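**Wenstead display booth: finishes meeting**
February 2019, meeting room 4, 10.00

Present: Ohemaa Ametepe (chair), Declan Gilmartin, Pendo Koech, Njoroge Muli (minutes)
Apologies: Shabani Bakilana

**1. Previous minutes**
Agreed, with one correction. Item 3 should read "Jaslow", not "Hilent", as supplier of the adhesive.

**2. Wall covering**
DG reported that the flecked pattern had been ordered from Nyamweya in the full-width roll. Cost to date £859, delivery included. PC asked whether the plain white was still held in reserve. DG confirmed one roll, unopened. OA asked that it be kept until the booth is signed off.

PC raised pattern matching at the corners. The large flecks repeat every 600 mm and the side walls do not divide evenly. Agreed that the repeat should start at the back wall and any mismatch fall at the front edges.

**Action:** DG to mark the cutting lines on the drawing.

**3. Floor**
Grey marble pattern accepted. NM noted that the darker sample showed dust badly. Hilent have offered a matt version at the same price. Decision held over until SB has seen both samples in daylight.

**Action:** SB to compare samples and report by email.

**4. Corner posts and front rail**
Metal posts to stay uncovered. PC had suggested white trim and withdrew this on grounds of cost. The slotted rail along the front also stays as it is. Spare rail length in the store is 39 cm, which is too short for a second booth.

**5. Colours against the walls**
OA asked how pale items read against the mustard, pink and black flecks. PC's view was that small pale items are best kept on the floor, where the background is quieter. DG agreed. No change to the order.
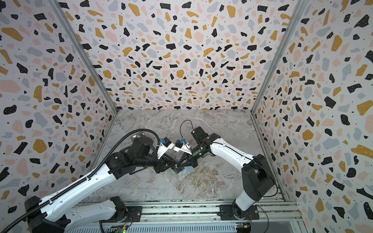

*Item 5: light-blue translucent piece on the marble-pattern floor, flecked covering on three walls.*

**6. Any other business**
NM asked for offcuts to be labelled by roll before they go into the store. Agreed.

**Action:** NM to buy labels.

Next meeting to be called by OA once the floor samples have been compared. Meeting closed 10.50.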